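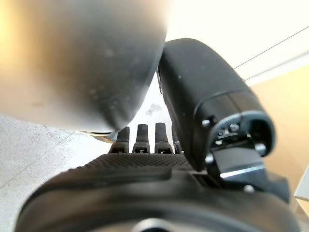 Talline Support wrote that they can hold the price of the second hand until the end of March, but not the price of the spare parts, and they asked us to tell them which of the two we want to order first.

Ticket: Purchase plan for second hand and spare thumb module
Opened: November 18, 2021
Site: Skurkavville, demonstration kitchen
Status: Waiting for customer

Customer, first message

Good morning. We are preparing our equipment budget for next year and we need help to understand the quote. In the quote there is one line "hand, complete" and one line "service kit A", with the price 2,677 dollars for the kit. We do not understand if this kit includes the thumb module or only the finger parts. The manual speaks about the thumb as a separate module with its own part number, and the quote does not show this number in any place.

We also need to know the delivery time. Our budget must be closed before the parts can be ordered, and the person who approves it will ask me for a date in writing.

Talline Support

Thank you for the message. Service kit A covers the four fingers, the screws and one grip pad. The thumb module is sold alone. Please send us your current use per day and the type of objects, so we can advise how many spares are reasonable.

Customer

The work is putting drink cans into a freezer drawer and taking them out again. We do it in short sessions and we write down every cycle. Last week we did 186 cycles. The plan for next year is 500 cycles per week when the Wimov software is installed, and this number is the reason why I ask for spares now. With the present use I would not ask.

I checked the service interval in the manual. It is given in cycles for the fingers, but for the thumb it says only "inspect regularly". For a budget this is difficult, I can not put "regularly" in a table.

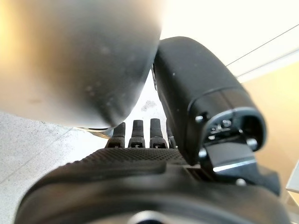
Thumb module and grip pad, seen from the wrist.

Talline Support

We agree that the manual is not clear in this point. We have sent a note to the documentation group. For planning, please count one spare thumb module per hand for the first year. The grip pad is a wear part and you may order it in small quantity. We do not recommend that you store many of them, the supplier changes the material from time to time.

Customer

This helps. I changed the plan as follows:

Line 1: one thumb module, spare, first quarter
Line 2: service kit A, one piece, first quarter
Line 3: second hand, complete, third quarter
Line 4: Ramalho mounting bracket for the second hand, same date as line 3
Line 5: training for two operators, no date yet

Please check line 4. In the old quote the bracket was included with the hand, and in the new quote I see it separate. If it is really separate I have to move line 5 to the next year, because the total becomes too high.
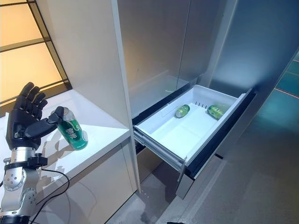 Can the spare thumb module be installed by our own operator?
Your operator can install it if he or she has completed the basic training, and the warranty stays valid when the serial number is registered with us on the same day.

Talline Support

About line 4: the bracket became a separate item with the new price list. We can offer it together with the hand at the old condition if both are on one order. Please write the old quote number on the order form.

Delivery for the thumb module is 17 working days from the order. For the complete hand we can confirm a date only after we receive the order.

Customer

Then lines 3 and 4 will be one order and line 5 can stay. I send the corrected table to our purchasing office this afternoon. Please keep the ticket open until I have their approval, and please send the new quote with the thumb part number visible.

Talline Support

New quote attached, part number is on page 2. Ticket stays open.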